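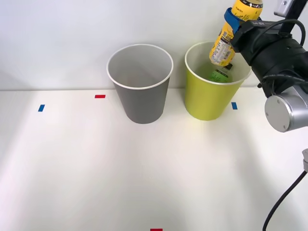 2022-03-07

Querido cuaderno, vuelvo a ti después de demasiadas semanas, con un té que se me va a quedar frío y los pies encima del radiador, que es la única manera civilizada de terminar una jornada en Purngate. Tengo muchas cosas que contarte y ninguna en orden, así que las iré echando como vengan.

Ha llegado la época en que en el taller se habla más de los brazos que de la gente. Cuando entré a trabajar, en la sala de preparación de pedidos éramos todas manos, un montón de manos y una radio. Ahora hay una mesa blanca con sus marcas de cinta roja y azul, y un brazo con su pinza negra que aprende a coger las botellas y a ponerlas en los vasos de papel, y Tien-fu, que antes empaquetaba a mi lado y cantaba fatal, se pasa la mañana delante de esa mesa con una libreta. ¡Y está contento! Eso es lo que más me cuesta explicarle a mi madre cuando llama, porque ella se imagina que vivimos todos con la maleta hecha.

Esta mañana me quedé un rato largo a su lado con la excusa de llevarle los albaranes. Tien-fu dice que lo difícil nunca es lo que uno cree. Yo pensaba que lo complicado sería la fuerza, no aplastar el plástico, y él me contó que le da más guerra el momento de soltar: una botella que entra de cabeza en un vaso donde ya hay otra no tiene casi sitio, y una persona lo resuelve con un meneíto de muñeca que ni sabe que hace. Me pidió que lo hiciera yo, despacio, para mirarme la mano. Lo hice fatal, claro, en cuanto me miran se me olvida hasta abrir una puerta. Lo repetí, y él apuntaba, y me dio un poco de risa y un poco de pudor pensar que quince años de oficio caben en media página de libreta cuadriculada. Bueno, cabrán los meneítos. Lo de saber qué cliente se enfada si le mezclas los sabores, eso no me lo ha preguntado todavía.

A las once tuvimos la reunión con Paula Lungu. La pobre traía los papeles impresos y una voz de no haber dormido. El plan se llama Wivis (no me preguntes por qué, Farhad sostiene que es el nombre del gato de alguien de la central) y a partir de octubre la línea de cajas surtidas pasará a hacerse con los brazos, hasta 400 cajas por turno. Las demás seguiremos con los pedidos especiales, las devoluciones y una cosa nueva que en la hoja pone «supervisión de celda» y que consiste, según entendí, en estar cerca por si algo se atasca. Elīna Juška levantó la mano y preguntó si la supervisión se paga igual que la preparación o mejor. Paula contestó que lo estaban viendo. Elīna dijo que ella también lo iba a estar viendo, muy de cerca, y lo dijo con tanta educación que tardamos un momento en darnos cuenta de que estaba enfadadísima.

Yo no sé si estoy enfadada. A ratos sí. Me acuerdo del invierno en que me dolía tanto el hombro que dormía sentada, y entonces pienso que bendito sea el brazo y que coja él todas las botellas que quiera. Y luego me acuerdo de las conversaciones, de cuando Farhad Amini nos contó por entregas la boda de su hermana, capítulo a capítulo entre caja y caja, que duró más la historia que la boda, y pienso que eso ¿dónde lo vamos a poner? Delante de una pantalla vigilando un atasco no se cuenta una boda. O a lo mejor sí, habrá que probar.

Comí con Farhad en el banco de atrás, al sol, que hoy calentaba. Me enseñó el formulario del curso de mantenimiento, el que dan en Prusatska, en el mismo edificio donde antes estaba el almacén grande de Kazemi. Dice que se apunta si me apunto yo. Le dije que a mi edad los tornillos me dan pereza, y me contestó que el viejo Davoud Kazemi aprendió contabilidad a los sesenta y que a mí me faltan unos cuantos para eso. Me lo guardé doblado en el bolsillo del abrigo. Allí sigue.

Por la tarde, trabajo de toda la vida: el pedido 455, que venía con dos direcciones distintas y ningún teléfono. Lo arreglé llamando a la tienda de la esquina de una de las dos, donde conocían a la señora. Me quedé tan orgullosa que se lo conté a todo el mundo, incluido Tien-fu, que me preguntó muy en serio si eso se podía apuntar.

Al salir, Elīna me acompañó hasta la parada del 154 y fuimos hablando de semilleros y de tomates, ni una palabra del plan. Este año quiere plantar de los negros, y me ha prometido dos matas si le guardo cartones de huevos. Tengo que bajar a buscarlos al trastero antes del fin de semana. El té, como suponía, está helado, y el formulario lo voy a sacar del abrigo ahora mismo, aunque solo sea para que no se arrugue más.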